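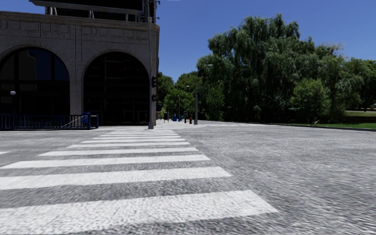
Crossing and stone building, trees to the right

Pendlow Students and Staff Board > Sport and Recreation > Draft sport plan: what do clubs make of it?

touchline_tam
The draft sport and recreation plan went up on the university site on 22/05/2025 and I have now read the whole thing. Main points for anyone who hasn't had time:

The plan covers four years. Clubs would be sorted into two bands, performance and participation. Performance clubs get coaching money and first pick of evening slots. Participation clubs get a flat grant of 400 pounds a year and whatever slots are left. All bookings go through Drernex, including the grass pitches, which at the moment you sort out by ringing the office. The Plellon ground stays but there is no money in it for new changing rooms.

I play for and help run women's hockey. We would probably land in the performance band, so I'm not complaining for ourselves, but I don't like how the bands are drawn. It goes on league results from the last two seasons and nothing else. What do other clubs think?

oldquad
Bands are fine by me. At the moment the money gets spread so thin that it doesn't do much for anyone. Rowing has been asking for a paid coach for years and gets told there's a bit for everybody instead.

shuttle_bea
Badminton here. We have 17 paid-up members who play in the league and a much bigger lot who turn up on the social night and never want to play a match. On results we'd be a participation club. On the number of people who come through the door we're one of the biggest users of the Sala hall. If we lose the early evening slot and get put on at half nine, the social players will stop coming. They have said as much.

oldquad
Then charge them a bit more and hire a school hall in town.

shuttle_bea
We looked at that in February. The nearest school wants a booking for the full term paid up front and has two courts. We use six at the Sala. It isn't a swap.

touchline_tam
This is my point really. The plan says on its second page that it wants more students being active who currently do nothing. Then the slots section gives the good times to people who would train at midnight if you asked them to. Those two parts don't fit together.

oldquad
I would not train at midnight.

grassroots_ned
Has anyone used Drernex for anything bigger than a single court? The plan says it is ready for pitches. I tried to put in a recurring booking for ultimate on the lower field and it only lets you do one week at a time, and each one has to be approved separately. I ended up phoning as usual. If they switch the phone off in September with it working like that there will be a lot of double bookings.

shuttle_bea
There is a recurring option but only the club secretary login has it. It's under the account page and not the booking page. Took me ages to find.

grassroots_ned
Thanks, found it. It still won't take a booking that runs over the Christmas break though, so you have to do it as two. Going to put that in my comments.

touchline_tam
On the Plellon ground, did anyone else read the bit about travel? It says the ground is "well served". The last bus back leaves before our Wednesday matches finish if there's any delay at all. We share lifts, and first years who don't know anybody yet are the ones who get stuck. I'd take a later bus over a new logo for the sports union, which does have money set against it: 1000 pounds.

oldquad
Agree on the bus. That's a fair one. Disagree that it belongs in a sport plan, the university doesn't run the buses.

touchline_tam
It pays towards them. There's a line about it in the travel pages. They could ask.

fell_and_back
Running club. We don't need courts or pitches so we barely get a mention. The plan lists "informal recreation" as a priority and then there's one paragraph on it. What we'd like is showers open before eight in the morning and somewhere to leave a bag. Neither costs much. I raised it at the drop-in session and was told it was a buildings matter. I then asked buildings and was told it was sport.

grassroots_ned
Same answer we had about the lights on the lower field.

shuttle_bea
Can I suggest we put in one joint response from the clubs as well as our own? A few things here nearly everyone has raised: count regular attendance as well as results when setting the bands, keep the phone line going until Drernex can handle pitches, and get a named person for anything that sits between sport and buildings.

oldquad
I'd sign the second and third. I wouldn't sign the first. Once you count attendance every club will tick names off a list to bump up the figure, and then we're back to spreading it thin.

touchline_tam
You could use the card swipes on the Sala door. They already record them. Can't fake those very easily.

oldquad
You can't swipe in at Plellon. Or on a river.

touchline_tam
True. I'll word it so that it asks for attendance to be considered and leaves the method open. Would that do you?

oldquad
I'll read it when it's written. Not promising anything.

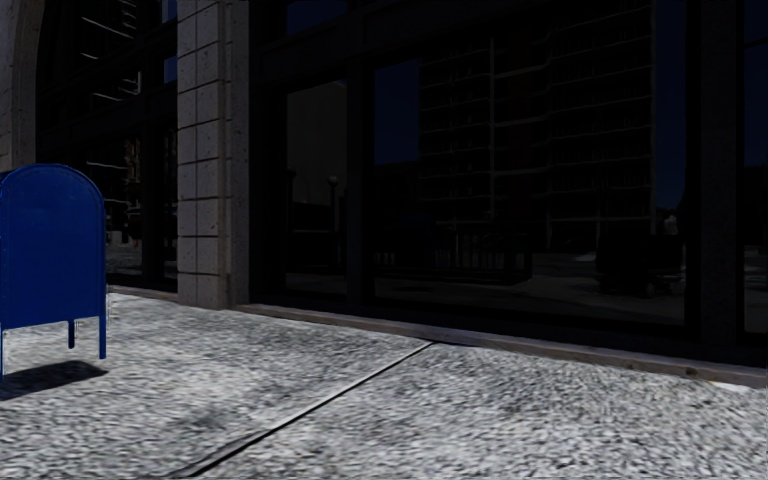 Jayson Gatchalian
I've come to this thread through the tennis group. Please also ask what happens to a club that moves down a band in the middle of the plan. We took on a coach for a fixed term on the strength of the current grant. If we drop after one bad season we would still owe the rest of that contract and would have only the flat grant to pay it with. I read the section twice and it doesn't say when the bands are reviewed or whether there is any notice.

oldquad
Hadn't thought of that. Rowing would be in the same position if we ever got the coach. I'd sign that one.

shuttle_bea
Adding it. A full year's notice before any change of band, does that sound right?

Jayson Gatchalian
A full year would cover us, yes.

fell_and_back
Please put the showers in.

touchline_tam
Showers are in. I'll post the draft in the members' section tonight so people can change the wording before it goes off. If your club wants its name on it, reply there with the name of whoever is signing, as I don't want to add anyone who hasn't agreed.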